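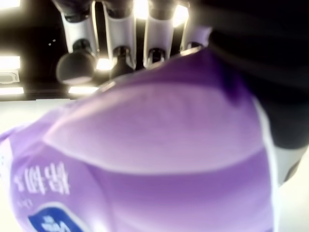 Violett, Lila, Purpur

Violett ist die Farbe am kurzwelligen Ende des sichtbaren Spektrums, gleich hinter Blau und kurz vor dem Ultraviolett, das wir nicht mehr sehen. So würde ich anfangen, wenn man mir nur einen Satz ließe. Zum Glück lässt man mir hier im Vorema-Lexikon mehr Platz, denn mit Violett allein ist es im Deutschen ja nicht getan: Es gibt noch Lila, Purpur, Mauve, Flieder, Aubergine und Pflaume, und jeder, den ich frage, zieht die Grenzen woanders. Ich beschäftige mich seit Jahren mit Farbnamen und Farbstoffen und schreibe diesen Artikel so, wie ich es auch am Küchentisch erzählen würde.

Die Wörter

Violett kommt über das Französische vom Veilchen, lateinisch viola. Lila hat den weiteren Weg hinter sich. Das Wort geht auf arabische und persische Bezeichnungen für den Flieder zurück und landete ebenfalls über das Französische bei uns. Beide Farben heißen also nach Blumen, und wer im Mai an einem Fliederbusch vorbeigeht, hat den ursprünglichen Farbton von Lila direkt vor der Nase: ein helles, etwas kühles, mit Weiß aufgehelltes Violett.

Im Alltag hält sich kaum jemand daran. In meiner Familie ist alles lila, auch die Aubergine. Meine Kollegin Godelieve Goossens, die Textilien restauriert und niederländisch aufgewachsen ist, sagt zu fast allem paars und wundert sich dann über unsere deutschen Debatten. Im Englischen wird es noch verzwickter, dort ist purple das gewöhnliche Wort für die ganze Gegend zwischen Rot und Blau, während violet eher die Spektralfarbe meint. Übersetzt man purple mit Purpur, liegt man meistens daneben! Deutsches Purpur ist deutlich röter.

Noch ein Wort zur Beugung, weil ich jedes Mal danach gefragt werde: Lila gilt standardsprachlich als unveränderlich, es heißt also ein lila Kleid. Gesprochen höre ich ständig lilanes oder lilafarbenes, und lilafarben ist auch geschrieben völlig in Ordnung. Violett dagegen beugt sich brav: ein violettes Kleid.

Spektralfarbe und Mischfarbe

Hier wird es ein bisschen physikalisch, aber nicht schlimm. Echtes spektrales Violett ist Licht einer einzigen Wellenlänge, je nach Einteilung zwischen 380 und 430 Nanometern. Unser Auge ist dort ziemlich unempfindlich, deshalb wirkt das Violett am Rand des Regenbogens so dunkel und geht fast unmerklich in den Himmel über.

Purpur hat dagegen keine eigene Wellenlänge. Es entsteht erst, wenn langwelliges rotes und kurzwelliges blaues oder violettes Licht zusammen ins Auge fallen. In der Normfarbtafel gibt es dafür sogar eine eigene Strecke, die Purpurlinie, die die beiden Enden des Spektrums verbindet. Ich finde das bis heute wunderbar: eine ganze Farbfamilie, die im Regenbogen fehlt und die trotzdem jeder kennt.

Auf dem Bildschirm ist auch das Violett gemischt, nämlich aus Rot und Blau. Spektrales Violett kann ein gewöhnlicher Monitor gar nicht erzeugen, er kann uns nur etwas Ähnliches vorsetzen. Im Vierfarbdruck mischt man Magenta und Cyan, und wer das schon einmal in Auftrag gegeben hat, kennt den Kummer. Ein paar Prozent zu viel Cyan, und das schöne Violett kippt ins Blaue. Für kräftige, gleichmäßige Flächen nehmen Druckereien deshalb gern eine fertig angemischte Sonderfarbe.

Purpur in der Antike

Der berühmte Purpur des Mittelmeerraums stammte aus Meeresschnecken. Eine Drüse der Tiere enthält ein zunächst farbloses bis gelbliches Sekret, das sich an Luft und Licht über Grün und Blau zu einem rötlichen Violett verfärbt. Gewonnen wurde es vor allem an der phönizischen Küste, Tyros hat der Farbe ihren zweiten Namen gegeben. Die Färbereien müssen furchtbar gestunken haben, antike Autoren beklagen sich jedenfalls darüber, und sie lagen gern ein gutes Stück vom Wohnviertel entfernt.

Man brauchte Unmengen von Schnecken für sehr wenig Farbstoff. Der Preis war entsprechend, und damit war auch klar, wer Purpur trug. In Rom durften Senatoren einen breiten Streifen an der Tunika haben, später beanspruchten die Kaiser die besten Qualitäten für sich. In Byzanz nannte man Kinder, die einem regierenden Kaiser geboren wurden, purpurgeboren.

Wer sich das nicht leisten konnte, behalf sich: mit Flechten, aus denen man Orseille gewann, oder mit Überfärbungen aus Waid oder Indigo und Krapp. Manches davon sieht frisch aus dem Bottich herrlich aus. Orseille verblasst im Licht allerdings rasch, und so hängt heute in den Museen manches bräunliche Gewebe, das einmal kräftig violett war.

Das erste Violett aus der Fabrik

1856 suchte ein achtzehnjähriger Chemiestudent in London nach einem Weg, Chinin künstlich herzustellen. Heraus kam ein dunkler Rückstand, und als er ihn mit Alkohol löste, färbte sich die Flüssigkeit violett. Der Stoff hieß bald Mauvein, nach dem französischen Namen der Malve, und er hielt auf Seide ausgezeichnet. Innerhalb weniger Jahre war Mauve große Mode, Zeitungen spotteten schon über die Masern, die in London ausgebrochen seien.

Für die Chemie war es der Anfang einer ganzen Industrie. Auf Mauvein folgten Fuchsin, Methylviolett und viele weitere Farbstoffe aus Steinkohlenteer, und Violett war plötzlich etwas, das man sich auch als Dienstmädchen für das Sonntagsband kaufen konnte. Methylviolett steckte übrigens später in Kopierstiften und Stempelfarben. Meine Großmutter hatte noch so einen Stift, und wer ihn anleckte, lief den Rest des Tages mit violetter Zunge herum (ich habe es natürlich ausprobiert, bitte nicht nachmachen, gesund ist das nicht).

Liturgie, Politik, Trauer

In der westlichen Kirche ist Violett die Farbe von Advent und Fastenzeit, also der Vorbereitung und der Buße. Katholische Bischöfe tragen ebenfalls Violett, wobei das Bischofsviolett stark ins Rote geht. Evangelische Kirchen haben es auf ihren Altarbehängen und vielerorts auch auf der Fahne.

Anfang des 20. Jahrhunderts nahm ein Teil der britischen Frauenrechtsbewegung Violett, Weiß und Grün als Farben an. In den siebziger Jahren wurde die lila Latzhose dann in der Bundesrepublik zum Erkennungszeichen der Frauenbewegung, und wer damals dabei war, hat dazu mit Sicherheit eine Meinung. Violett war außerdem lange eine Farbe der Halbtrauer: Nach der schwarzen Zeit durfte eine Witwe sich über Grau und Lavendel langsam wieder an die Farbe herantasten.

Violett im Laden

Auf Verpackungen ist Violett heute überall zu finden, bei Süßwaren, Tee, Waschmitteln und Kosmetik. Das liegt auch daran, dass die Farbe bei Lebensmitteln selten ist und im Regal gut auffällt. Bei Brot oder Fleisch sind die Gestalter vorsichtiger, dort erwartet die Kundschaft warme Töne. Im Kosmetikregal steht Violett oft für Lavendel, auch wenn in der Flasche von Lavendel nicht viel zu riechen ist.

Ich habe mir für einen Vortrag einmal einen Farbfächer mit 129 Violetttönen geliehen und die Gäste gebeten, mir das richtige Lila zu zeigen. Arben Delić tippte auf ein helles Fliederlila, Nanna Vigfúsdóttir auf etwas, das ich glatt als Dunkelblau einsortiert hätte, und danach kamen wir eine halbe Stunde lang nicht mehr zum Thema zurück. Sehr schön war das!

Pflanzen und Minerale

Die Violetttöne in Rotkohl, Auberginen, Heidelbeeren und vielen Blüten stammen von Anthocyanen. Diese Farbstoffe reagieren auf Säure, darum wird Rotkohl mit Essig oder Apfel rötlich und mit Natron blau. Daher kommt auch der alte Streit, ob er nun Rotkohl oder Blaukraut heißt. Rote Bete verdankt ihre Farbe dagegen einer anderen Stoffgruppe, den Betalainen.

Unter den Steinen ist der Amethyst der bekannteste. Er ist ein Quarz, dessen Farbe von Eisen und natürlicher Strahlung herrührt. Erhitzt man ihn, wird er meist gelb bis orangebraun und kommt dann nicht selten als Citrin in den Handel.

Siehe auch: Flieder, Indigo, Magenta, Mauvein, Orseille, Purpurschnecke

Zuletzt bearbeitet am 5. Oktober 2018, Korrekturen zum Abschnitt über die Färberei von Faustine Pons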